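Final Report of the Field Study Project
Guest Expectations and Booking Choice at Small Cabin Stays: The Case of Follard Cabins, Wimside

Submitted by: Saranya Panicker and Ajith Kotian
Guide: Geetha Naidu
Date of submission: October 10, 2020

1. Introduction

Small cabins have become a popular kind of lodging near parks and lakes. A guest gets a private room with its own door, and the owner can build several units on land that would be too small for a hotel. Our project studies one such business, Follard Cabins, which stands on the hill road outside Wimside. It has 19 cabins in two rows. The older row was built by the Shetty family for walkers, and the newer row was added when the road was improved.

We selected this place for two reasons. The manager allowed us to read the guest comments, and it was possible for us to reach it by the morning bus. We wanted to know what the guests look for before they book, and whether the same matters are important to them after they have stayed.

2. Method

We read 1547 comments left by guests in the paper guest books and on the booking page. Each comment was put under one main subject: location, cleanliness, kitchen, bed, price, noise, or staff. When a comment spoke of several subjects, we took the one which was mentioned first. We know this rule is a simple one, and it may give too much weight to location, as many people start their comment with the view.

We also stayed at the property for two nights and spoke with guests at breakfast. Five of them agreed to a longer talk. We did not record the talks but wrote notes the same evening.

3. Findings

3.1 Before booking

All five guests told us that they looked first at the map and then at the price. The distance to the park gate was more important than the size of the cabin. A cabin in the older row costs 3000 rupees for one night, and the guests considered this fair. Two of them had compared it with the Casta guest house in the town, and had chosen Follard for the quiet.

3.2 After the stay

In the comments, location was again the most common subject, but the kitchen was second, and this surprised us. The cabins have a small counter with one burner and a sink. Guests praised that they could make tea early in the morning. They complained when the cupboard did not have enough cups, or when a knife was not sharp. Such complaints are small, but they were repeated in every season.

Noise was mentioned mostly for the newer row, which is closer to the road. Comments from November were the most positive of all months. The manager believes that this is due to the clear weather, and we have no data to confirm it.

3.3 Suggestions

We suggest that the booking page should state clearly which row a cabin belongs to. We also suggest a short printed list of kitchen items inside each cupboard, so that a missing item can be reported on the first day.

4. Limitations

Guests who write a comment are perhaps more pleased, or more angry, than those who do not write. Five talks are also too few for any general result.

Small items between the black finger pads of the gripper

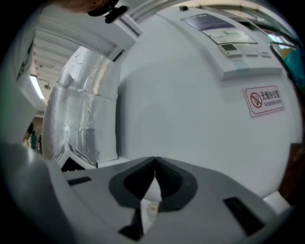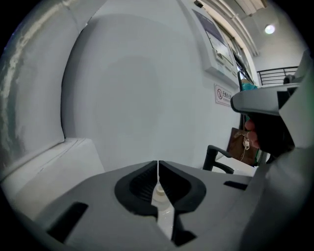
Nandini Bhat read our draft and wrote that the older row should not be praised so quickly. In her opinion the quiet depends on which cabin one gets, "and the last two stand beside the water pump, which starts before sunrise." She asked us to sort the noise comments again by cabin number, and to show the manager both results before the page is changed.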